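How I Cover a Work Table With Kraft Paper and a Tape Grid

Filed under: Workroom, Tables & Surfaces
Last updated: September 2018

So I've now done this to four tables in my own house and two in other people's, and I keep getting asked how, so I'm finally writing it down. The short version is brown kraft paper over the whole top, then strips of dark blue tape both ways until you've got a big grid of squares. It's cheap, it looks great (to me, anyway!), and when it gets gross you peel it off and start over.

I got the idea from Ineke Vandenberghe, who taught a Saturday sorting-and-color class I used to help with over in Rumthorpe. She taped everything. Her tables, her shelves, the floor by the sink. I went home after my second week and did my kitchen table, badly, with masking tape, and it lasted till dinner.

What you need

A roll of brown kraft paper, wider than your table if you can get it. Mine is a Sosano roll, 38 inches wide and 100 feet long, and I've been cutting from it for ages. Dark blue tape, the matte kind that tears by hand. A long straightedge (I use a level), a pencil, a utility knife, a soft cloth, and a damp sponge for the table. A second person for ten minutes at the start is really nice to have, but I've done it alone with a couple of cans of soup as weights.

Getting the paper down

Wipe the table and let it dry all the way. I mean it about the drying. Paper laid on a damp top goes wavy and you will be looking at those waves for months.

Unroll your paper with the curl facing down and let it hang over both ends. If you can stand it, leave it overnight with some books on top. I usually can't stand it, so mine gets about as long as it takes to make coffee and drink it.

Then start in the middle and smooth outward with the cloth, long slow strokes, no scrubbing. Tape the far edge first, pull gently toward you, tape the near edge. The sides come last. You're going to get a crease or two. I spent most of one evening trying to iron a crease out (low heat, towel on top) and all I got was a flatter crease, so now I leave them alone.

As for the sides, you don't have to trim flush. If there's a smaller table pushed up next to yours, let the paper run over onto it a bit. It covers the gap, and pencils quit rolling down in there. Where the paper meets something upright, like shelving or a frame, cut it so it just touches.

Marking the squares

Decide how big you want your squares before you open the tape. I like them big enough for a small plate with room to spare. My first real one had little tiny squares and nothing fit in them, and everything I set down landed on a line, which drove me nuts.

Make pencil ticks along all four edges at the same spacing. Measure each tick from the same corner every time, don't walk the ruler along from tick to tick. Little errors pile up. On the Bettencourt Street table I walked the ruler, and by the last column I had a skinny rectangle where a square should have been, and it's still there.

Anything that's fixed to the table, work around it. Cut the tape at the edge of it and pick the line up again on the other side. Your eye fills in the rest.

Laying the tape

Do all the lengthwise strips first. Stick one end on its tick, pull off enough tape to reach the other end, hold it just above the paper, line it up, and lower the whole thing. Don't stretch it! Stretched tape creeps back over a day or so and puckers the paper. Press the middle, then work out to the ends with your thumb.

Now the crosswise strips, same way, right over the top of the first ones. I've seen people cut little notches so the tape doesn't overlap. Life is short. Overlap it.

If a strip goes down crooked, lift it right away and slowly, folding it back on itself nearly flat. Wait even a few minutes and it takes a layer of paper with it.

Setting things out on it

This is the fun part. Brown paper is a terrific background for color, way better than a white tabletop, and I like to put out solid colored plates with one block on each, matched up. Yellow on yellow, purple on purple. Light colors show up beautifully. I got my plates from the Vuvico outlet, where they come in a mixed sleeve and you can't choose, so I have far more yellow than any person needs.
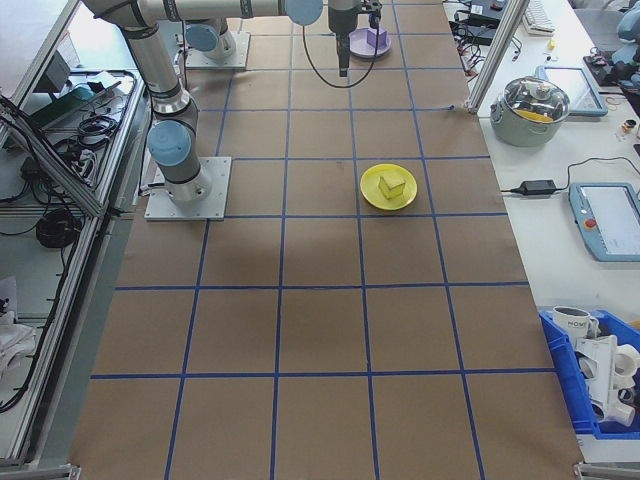 Two matched pairs on the taped grid: yellow cube on the yellow plate, purple block on the lavender one.

The plates don't need to sit dead center in a square. Close to a line is fine.

Keeping it decent

Crumbs come off with a dry brush. Never use a wet cloth on it (see above re: waves). For a torn spot I cut a patch of kraft paper the size of one square, slide it into place and tape over all four sides again, and you'd have to hunt to find it. I swap the whole sheet out when the corners start going, and the next one on my list is the long table in October.

Got a tape you like better? Tell me in the comments, mine keeps going out of stock.

1269 shares | 38 comments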